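Is hand-over sorting in simulation worth teaching by remote control?

Posted in Robots & Automation by tikby_bench

I run a small hobby setup and I've been asked to judge whether a package called Ivel is worth the money. The pitch is that you drive two simulated arms yourself, show them a sorting job a bunch of times, save the runs, and train on those. The seller says 800 demonstrations is plenty for a two-bin job. I have my doubts. I got through 16 before my wrists gave out, and I threw away more than I kept.

The job goes like this. A small cylinder stands on the table, one arm takes it, passes it to the other, and the second arm drops it in the correct bin. Blue bin or black bin, depending on the part. Simple on paper. The pass in the middle is where I lose it every time, and I can't feel anything through the controller, so I'm guessing when to let go.
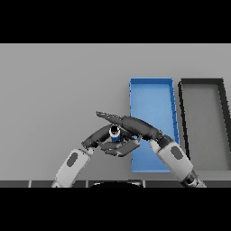 What I'd like to know

Is the hand-over just a skill I need to learn, or is it a bad task to teach this way? And does anybody believe the 800 number? I'd rather hear from people who have done it than from people who watched the launch video.

3 replies

flavport_dan

It's practice. Keep going, you'll get the feel for it. I did 2000 on a different package and they came out great. Make sure your computer is fast enough.

boersma_shop

I don't agree with the reply before mine. "Came out great" compared to what? If you never ran the trained arms on starting positions you didn't demonstrate, you don't know what you have.

On the hand-over: look at how close the fingers get in your shot. Both hands are right up against a very small part, and from that view the fingers cover most of the lower half. If you can't see the grip while you're driving, your release is a guess, and you'll be teaching it a guess. Before you record anything else, add a second camera view from low at the side, if Ivel allows it. Then pick one way of doing the pass and stick to it. Same hand gives, same hand takes, stop for a beat when both are holding, then let go. A lot of bad demo sets are really two or three different habits mixed together.

I'd also ask why there's a pass at all. Both bins are on the right. If you're allowed to choose where the part starts, put it where the right arm can pick it up alone and teach that first. You'll learn more about the software from a boring job that works. Add the pass later if you need it.

As for 800, ask the seller how many test runs that came from, with what success rate, and whether the part started in the same spot each time. When I asked a different vendor, I got a link to the launch video.

One more thing. Keep the failed runs in a separate folder. Don't train on them, but watch them again in a week. Mine nearly all went wrong at the same moment.

ivel_user_545

does it export to anything yet? last I checked it only saved in its own format and I gave up there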